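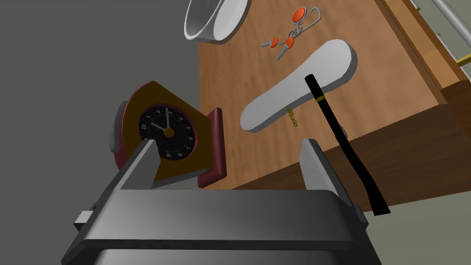

Progress report to the Foritdale fund, December 13, 2018
Prepared by Bogdan Vasiliu

The money has gone on computer time and, to a lesser extent, biscuits. We set out to compare two controllers, Gunura and Montoya, on the same simulated two-armed robot in the same simulated bedroom, with a desk clock as the thing to be picked up.
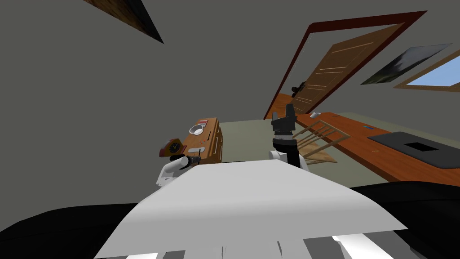
Each controller gets 200 attempts per clock position. Gunura is quick and sure of itself, including when it is wrong. Montoya dithers – some 60 seconds on a bad run – but knocks far less off the furniture.

The parallel gripper stays for now. Its flat fingers like flat things, and a clock offers them a round dial and a good many corners. 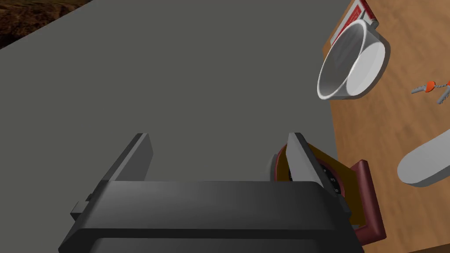 The wrist views have been more use than we promised you. From up there a finger can hide half the clock, and both controllers then aim for the half they can see. We have added the body view as a second input and are rerunning the lot.

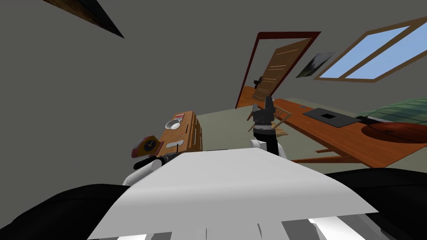
Next steps

Finish the reruns by January. Try softer fingertips. Ask you, politely, for 1,907 pounds.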